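Perine Walk reopens with new surface and the same old trees

The tree-lined path between Perine and the Sonier estate is open again from end to end, three months after it was closed for resurfacing and rather longer after people began asking for it.

Regular users will remember the old surface, which had been lifted by roots in so many places that pushing a pram along it counted as exercise for both parties. The worst stretch has been dug out and laid again in asphalt, 447 metres of it, by the contractor Younis. The rest has been patched. A leaflet sent to homes nearby calls the result "a smoother journey for all", and on the strength of one walk there and back with a heavy shopping bag, we have no complaint to make.

The path is wide enough for two bicycles and a dog on a long lead, though whether the dog will agree to this is another matter. It has kept its trees, too. Early drawings had two of the larger ones marked for felling, and the reply from residents was brisk: nearly 300 letters, several in capitals. The drawings were changed. The new edging now keeps politely clear of the roots, and the branches still meet over the path further along, so that on a bright day most of the walk is done in patches of shade.

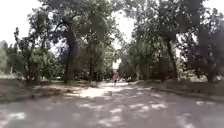
What is still to come

Benches have been promised but not delivered. Akura, which is supplying them, now says November, having earlier said "summer" without mentioning which one. Until then, anyone needing a sit-down must make do with the low wall at the Sonier end -- cold, but reliable.

Lighting has been left out altogether. The plan was dropped after a disagreement over lamp posts, one side wanting something tall and modern and the other something that looked as if it might once have run on gas. The £2000 set aside for a lighting survey will go on drainage instead, a subject on which everyone seems to agree, particularly those who used the lower end in wet weather.

Cyclists are asked to slow down where the path narrows at the Perine gate, and to use a bell. Walkers are asked to listen for it. Leaves will be cleared once a week through the autumn, starting at the Perine end before 8am, and anyone who finds a loose edge or a blocked drain can report it using the form on the notice board by the gate. The pen is on a string. The last one wasn't.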